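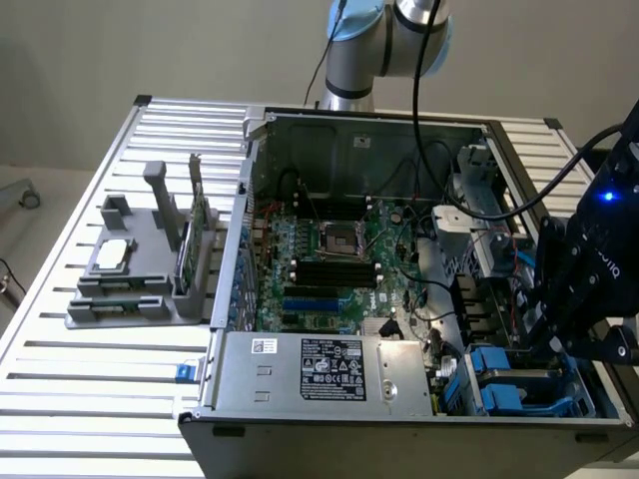 Shared cells and drive caddies - what goes in your written rules?
Board: Cell Setup and Safety
Posted Mar 15, 2022

hexdriver_lo
I'm writing the handling rules for our PC teardown and rebuild cell. One arm, one gripper, desktop towers on their side on a slotted table, loose parts kept in a printed holder next to the case. Until now the rules have lived in people's heads. We take on a second shift in August and I want them on paper before then.

Draft as it stands:

1. Case unplugged and power button held for 7 seconds before it goes on the table.
2. Every part that comes out goes in the holder or a labeled tray, never on the slats.
3. Arm at 70 percent of normal program speed any time the gripper is inside the case outline.
4. Hands out of the case while the arm is enabled. No exceptions for "just moving a wire."
5. Gripper takes drives by the caddy or the drive sides, never by the connector end.
6. Wrist strap on for anyone loading memory or cards.

What am I missing?

plakora_user
Cable routing. It should be rule 1 if you ask me. The gripper cable on an arm like that hangs in a loop, and the loop will find a capacitor or a memory latch sooner or later. Ours are written up like this: run the full path once with an empty gripper and watch the cable, not the fingers. If the loop touches the board, the program doesn't get released.

mtn_laurel
Rule 3 is too loose. Percent of what? If somebody edits the program and doubles the base speed, your 70 percent doubles with it. Write a number in millimeters per second and lock it in the controller.

hexdriver_lo
Fair. The pendant shows percent so that's how everyone talks here, but I'll put the real speed in the document and keep percent out of it.

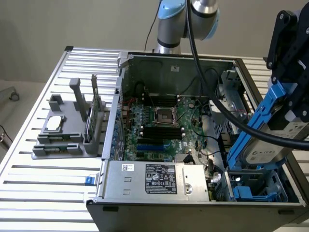
On the drives, I should say why rule 5 is worded the way it is. The old version said caddy only. That works until a caddy is cracked or missing, and then the operator makes up a grip on the spot. I wanted something that covers both cases. I'm open to better wording.

oldbench1978
I'd go back to the old version. If the caddy is cracked, the job stops and a person takes the drive out with the arm disabled. A rule that covers every case usually ends up allowing every case. We went through this at Arboleda and had 7 damaged drives to show for it before the wording got tightened.

plakora_user
Disagree with that. Half the machines we get in have no caddies at all. If the arm stops for each one you might as well not have an arm. Side grip with soft fingertip pads and a force limit has been fine for us. Check the pads at the start of each shift and swap them when they get shiny.

oldbench1978
Fine for you is fine for you. He's bringing in new people. New people need the short rule.

mtn_laurel
You could split it. Caddy grip is the default for all operators. Side grip is a separate program that only a lead can load. Then the paper rule stays short and the work doesn't stop.

hexdriver_lo
I like the split. I'll write it that way.

ritemano_tech
Two more for the list. First, the holder needs a fixed position and a check that it hasn't shifted. Put a pin or a stop on the table. A holder that moves a little is worse than one that moves a lot - the arm will still try the insert. Second, your e-stop rule should say what happens to a part that's in the gripper. Does it stay clamped or let go? Test it with a scrap drive and write down the answer.

hexdriver_lo
It stays clamped on ours. I'm fairly sure. I'll test it.

ritemano_tech
"Fairly sure" is the reason it belongs in the document.

etska_fan
Is rule 6 needed if the robot does all the loading? We run an Etska line and nobody wears a strap.

mtn_laurel
Somebody fills the holder. That's the person who wears it. And ground the table frame while you're at it, anodized rail doesn't conduct well on the surface so go to a bare bolt.

hexdriver_lo
Adding cable check, holder check, e-stop test and table ground. Revised draft goes up in this thread once our lead has marked it up.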